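To: Viten Residents' List
Re: Kitchen surfaces, July renovation

> Will the Astance units keep their laminate counters, or is stone being considered?

The housing office confirms that granite has been approved for the 50 Astance units. Work begins in July. 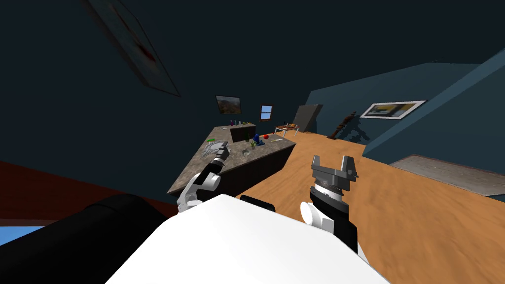
*Island with speckled gray granite top and dark base (rendering).*

Residents of Kwofie House are not affected. Requests for a different color must reach the office, Room 131, in writing.

Housing Office, Viten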